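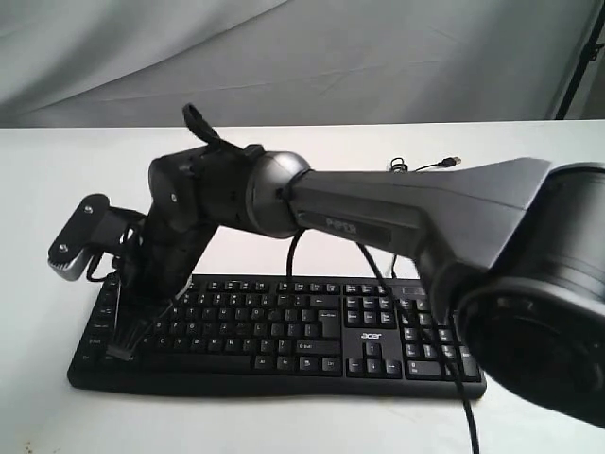 The Osgate arm above the test keyboard

Osgate is a home-built automation project in which a small robot arm types on an ordinary computer keyboard. It was started by Suryani Saragih in a spare bedroom and was later moved to Bindudham, a shared workshop where she was already a member. The arm carries the name PiPER on its side. The keyboard is a full-size Acer model and stays in its normal condition, without any changes to the keys or to the electronics inside.

The name Osgate is used for the whole set-up, which includes the arm, the table, the keyboard and the control program. The control program alone is called Allow.

Background

Saragih wanted a machine that could enter text on computers which accept no other input than a keyboard. Her first attempt was a frame with two sliding rails, built from parts of an old printer. It could reach every key, but it was slow and it lost its position after long runs. The rails were given up in September, and the work continued with a jointed arm.

Zainab Danladi joined the project after the move to Bindudham. She wrote most of Allow and also the notes on which the later builds depend. Before this, the positions of the keys were kept in a handwritten notebook, and some of the pages are now missing.

Set-up

The arm works over a white table, with a light grey cloth hanging behind it. The keyboard lies flat on the table. In the early tests it was fixed with tape, but the tape left marks and was replaced by thin rubber pads under the corners.

The gripper has a silver jaw with small teeth along its edge. The teeth are useful for holding objects, but they are not suitable for pressing a key, as they can scratch the printed letters. For typing, a soft tip is held in the jaw. Several materials were tried for the tip. Felt wore out quickly, and pencil eraser left crumbs between the keys. The present tip is cut from silicone tube and is changed after 2,000 key presses.

Cables have been a regular source of trouble. A cable which hangs too low can touch the keys when the arm turns, and the computer then receives letters that were never sent by the program. The builders' notes recommend to check the cables by hand in every position of a new program before the motors are switched on.

Control

Allow keeps a table with one position for each key. To make this table, the arm is guided by hand to a few keys, and the program works out the rest from the spacing of the rows. The space bar and the numeric keypad are taught separately. If the keyboard is moved even a little - for example, when the table is cleaned - the teaching must be done again.

Each press has the same three steps: the arm stops above the key, goes down, and returns to the same height. The length of the press can be set. A very short press is sometimes missed, while a long one makes the letter repeat on the screen. Capital letters are made with the caps lock key, as the arm cannot hold the shift key and press a letter at the same time.

Testing

The standard test is a text of 100 words, typed from beginning to end and compared with the original. In the test of 2023-08-02 the arm made 17 mistakes. Most of them were in the top row, where the tip came down too close to the border between two keys. Danladi later corrected the angle of the wrist for this row.

Related builds

Effiong is a smaller build by another member of Bindudham. It uses the same control program but presses the buttons of a desk calculator. Its key table is shorter and can be taught in a few minutes, and new members usually practise on it before they work with Osgate.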